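### 3.2 Gathering Demonstrations in Simulation

We wanted the Lurkari set to be messy in the way homes are messy, and simulation turned out to be a wonderful place to get there. Each episode starts from a room template, after which the Takagi scene builder picks the furniture, wall color, clutter and lighting. An operator then drives the arm through a single pick and place using a hand controller, while the wrist view and joint readings are saved together. We collected 1000 demonstrations over 16 room templates, all of them driven by people. It was hugely enjoyable work, and several operators asked for extra shifts!

Small objects got most of our attention. A thin stem or a rounded end gives the fingers very little to hold, and the wrist view changes quickly during the last part of the approach (Figure 3). Operators were free to tilt the wrist as they liked, and they came up with angles that our scripted planner never tried.
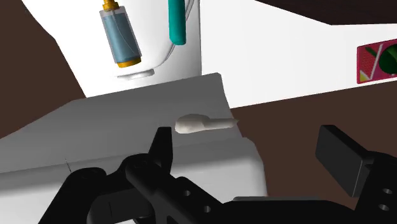
**Figure 3.** Wrist view from one simulated episode, with the gripper fingers apart and a small beige, spoon-shaped object on the gray surface just beyond them.

Object placement was drawn at random within a region marked by hand for each surface. We let that region run right up to the borders, so an object may come to rest with one end past the edge. Early on, Marcelino Toledo argued for keeping these placements in the set, and we are very glad he did: the Cekov policy trained with them reached 90 percent success on our held-out rooms, against 68 percent for the same policy trained on centered placements only.

Failed attempts were kept as well, with a flag. If an operator missed and tried again, the whole episode stayed in one piece, including the pause and the second approach. Training used the recovery part of such episodes and masked the miss itself. Episodes in which the physics engine misbehaved (objects sinking into a counter, mostly) were removed by a script and then checked by hand using the Flikadham viewer. The same viewer replays joint readings beside the wrist view, and we used it to line up the two streams before training.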